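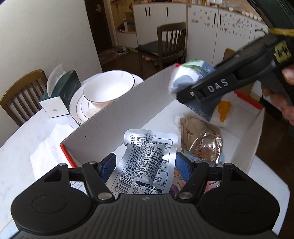 Tuesday, late afternoon, tidy-up task

Spent most of today on the rules sheet for two-person pick and place, and I think it is finally short enough that people will read it (the old one ran to 11 pages, bless us). Diệp Triệu wanted one line put back in and she was right: only one gripper goes into the box at a time, and whoever is waiting keeps their fingers open and well back from the rim. We also agreed to say "in" and "out" aloud, which felt silly for the first 6 tries and then felt perfectly natural.

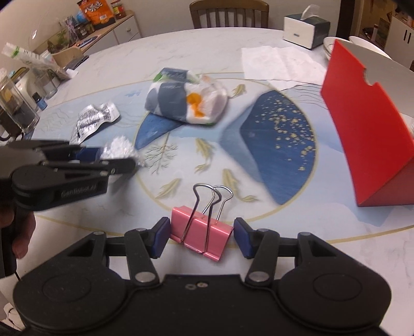
Selorm Sowah

Next, grip force. The Sorby notes say to squeeze until the item stops slipping and then stop squeezing, and I would like to keep that wording because it is so plain. Potgate prefers a number, but a number for foil is no use with a clip, so I have left theirs as a footnote for now. I'll ask Vi to look it over when she is back from Madstead. 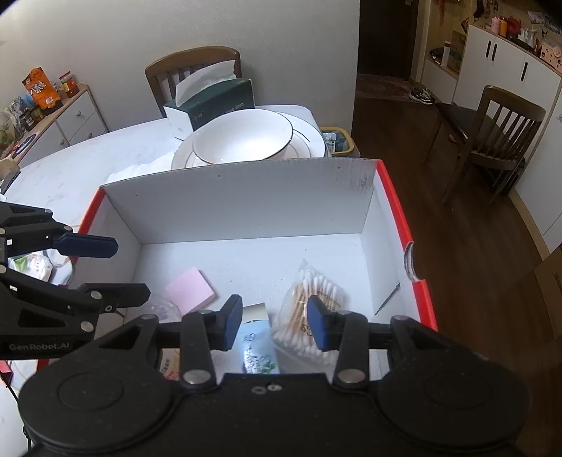 My other worry is the order of picking, where our sheet has been vague since April. I'd like us to take whatever is lying on top or standing free first, and leave thin flat things until there is room to get a finger beside them. Something like the pink sticky notes can wait, while a bag of cotton swabs gives the pads plenty to press on and makes a kinder start for a new person. Log every drop too, even the little ones! Pads get wiped after 600 picks, same as before.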